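Storkbridge Two-Tier Turntable

A small turning organizer for mugs and coffee things, in white with dark gray perforated trays. It stands beside a single-serve coffee maker and keeps the next mug within reach.

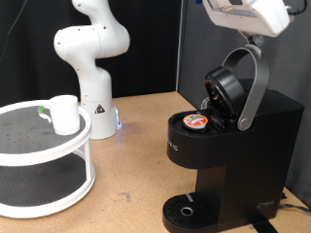

Both tiers have a raised rim. Order before 4 on a Tuesday for same-week dispatch. 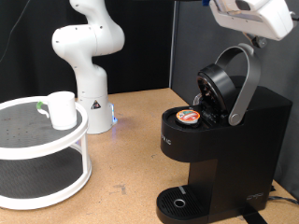 Wipe the trays with a damp cloth and mild soap. Do not put them in the dishwasher.

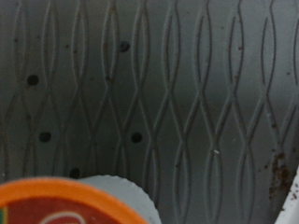

Spare trays are sold separately by Stanier, item 72. Returns are accepted within 48 days, unused and boxed.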